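Shelf-to-bin transfer

Shelf-to-bin transfer is a class of manipulation task in which a machine removes parts from open shelving and places them in a container. In workshops it is also called kitting or tote loading. A person learns the job in minutes. For general-purpose robots it remains only partly solved, and it is often used to judge whether such machines are ready for shop-floor chores.

Task setup

Parts are laid out on shelves in groups, and a bin is set within reach of both arms. Common loads include metal discs, flat blocks and large molded pieces. 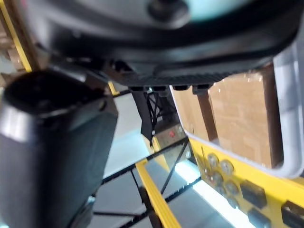 Small parts call for precise finger placement, while large parts call for a stable hold over a longer path. A gripper sized for one group tends to handle the other poorly. Cameras at the wrist lose much of their view to the gripper itself, so most systems add a second viewpoint at the head.

Two-arm handling

Long or curved parts may be held by both arms at once. The arms must then move as a linked pair, and a small timing error can twist the part or pull it free.
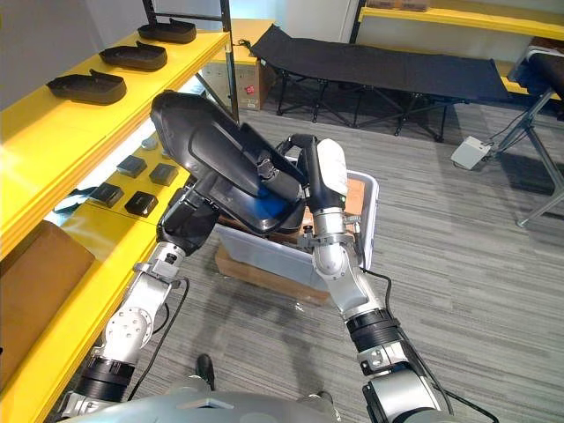 Glossy black plastic is a known difficulty. Highlights shift as the part turns, and depth sensors return gaps on dark surfaces. The Sirnov method fills these gaps from earlier views of the same part.

Packing order

Parts of the same shape are normally set side by side and pointed the same way, which saves space. 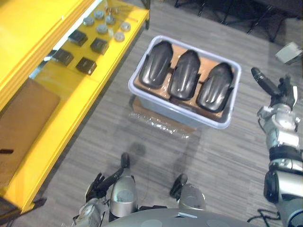 Three molded parts in a bin with a cardboard insert.

Measured performance

In a trial by Dokemska, a two-arm system completed 875 transfers with 17 dropped parts. Human packers at the same site worked several times faster. 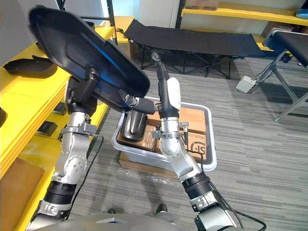 Results fall when parts differ in shape or when the bin already holds boxes. Zamfir lists recovery from a poor grasp as the main open problem. Flelska limits unattended runs to 20 minutes.

See also: bin picking, kitting, bimanual manipulation

Last edited September 16, 2019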